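# tadodik

Recovers the 6-DoF trajectory and finger opening of a hand-held gripper from its own camera video, and writes both to a format your policy code can train on. Version 2 is a near-complete rewrite, and it's so much nicer to work with!

## Install

```
git clone --recursive <repo>
cd tadodik
pip install -e .
```

Python 3.10 or newer. The SLAM backend builds from source, so get a coffee.

## Run

```
tadodik map sessions/brarncombe
tadodik track sessions/brarncombe --jobs 2
tadodik export sessions/brarncombe --out brarncombe.zarr
```

`map` needs one slow walk through the room first. `track` then localizes every clip against that map – clips can be any length, but past 2000 frames we split them.

## What the tracker likes

- **Corners and edges.** Ceiling beams, light fixtures, brick and shelving all give it plenty to hold on to. Big open rooms work great.
- **Things that stay put.** People walking through are masked out before matching. Office chairs aren't yet (see issue 22), so try not to roll them between the mapping walk and the clips.
- **A clean view of the marker.** Finger opening comes from a separate step, `tadodik fingers`, and it gets grumpy when glare washes out the black squares. The square marker sits on the gray housing, at the left from the camera's side, with the two black finger pads in the middle:

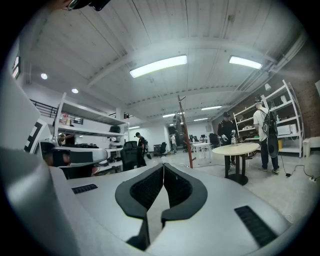
## Contact

Gülizar Aydoğan maintains the tracker. Pull requests are very welcome – chair masking most of all!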